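Print this page | E-mail this article

A paint store's second life on the hill road

The building at the top of Winmont's hill road has a date stone over the side door that reads 1794. The woman who now owns it says the stone is the only part of the place she has never tried to clean.

"It was a grain store first, then a feed shop, then a paint store under the Treter name," she said. "When I bought it there were still cans on the shelves in back. Some of them were rusted to the wood."

She bought the building 19 years ago, after leaving a job in insurance. She had no plan for it at first. The roof leaked over the north wall, and she spent the first two winters moving buckets.

"People asked me what I was going to open, and I told them I was going to open the windows and see which ones came out in my hand," she said. Four of them did.

The paint came later. She had kept the old Treter mixing book, which lists 356 colors by number, most of them with a recipe in pencil. A customer from the store's last years asked whether she could match the green on his porch. She tried it at the kitchen sink and got it on the third attempt.

"He paid me in firewood," she said. "Then his neighbor called."

She now mixes house paint three mornings a week, mostly for owners of older homes in Winmont and along the road to Pilkington. The recipes have to be changed. Some of the old pigments contained lead, and others are no longer sold, so she works from painted cards that were tucked into the book and builds the color again with modern tints.

"The yellows are the hard ones," she said. "A yellow on a card that has been shut in a book is one thing. Outside, on clapboard, at four in the afternoon, it's something else. I tell people to paint a board and live with it for a month."
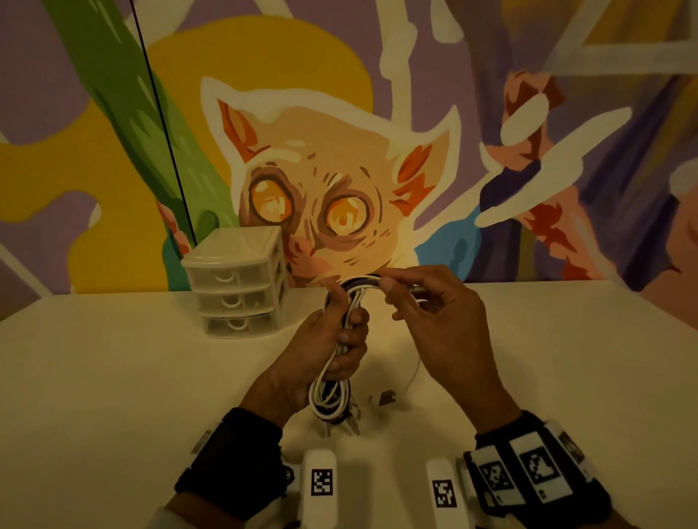 Orange stripes and mustard yellow on a painted mural wall.

Strong color is back in demand, she said, after a long stretch when most customers wanted gray or off-white. She does not try to talk anyone out of it. One couple near the Livanetti bridge ordered a purple for their front door and came back in June for enough to do the shutters.

"I would have stopped at the door," she said. "But I drive by it, and it's fine. It suits the house better than the tan did."

Her prices are a little higher than the hardware store's, and she does not deliver. Orders take 17 days in the busy season, longer if she has to wait for tint. She writes each new recipe in a second book, with the street and the side of the house it went on. North walls and south walls get separate entries.

She has been asked to scan the Treter book and has so far said no. The binding is weak, and she doesn't want it pressed flat.

"I've copied it by hand as far as number 200 or so," she said. "I do a page when it rains."

The next job is the loading door, which still carries six or seven coats of the store's own red. She has scraped a patch down to bare wood near the hinge and numbered the layers with a pencil. She has not picked which one to go back to – the third coat is her favorite, but it isn't in the book.

Contact us | Copyright Winmont Hill Road Notes. All rights reserved. | Back to top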